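Reading time: 2 min

Week 6 - Comparing grippers without fooling yourself

Most gripper comparisons are won before the arm moves. Someone chooses a cube, the gripper likes cubes, and a paper is born. In this unit we use snack packets, which have no respect for anyone's contact model.

You will run two finger sets, the Reltden wedge and the Condwood taper, for 80 picks each. Keep the closing speed fixed. Log every attempt, including the embarrassing ones - especially those.

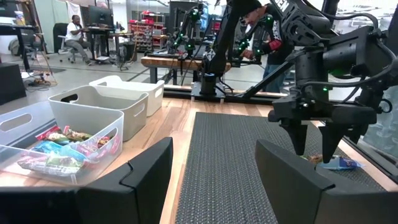
Fig. 6.2. Wrist camera view of the bench. Note how much of the mat the near fingers cover.

Occlusion is the part students forget. A packet behind the right finger is a packet your detector has to guess at, and it guesses with great confidence. Compare wrist and overhead views before blaming the controller, whose latency we measured at about 87 ms.

Strömberg's rule (Ottar's, from the November tutorial): if you changed the fingers and the lighting, you tested neither.

Write-up: 400 words, 600 if you must. Send colour plots to Tanko Isah by 5 pm. He does read the axis labels.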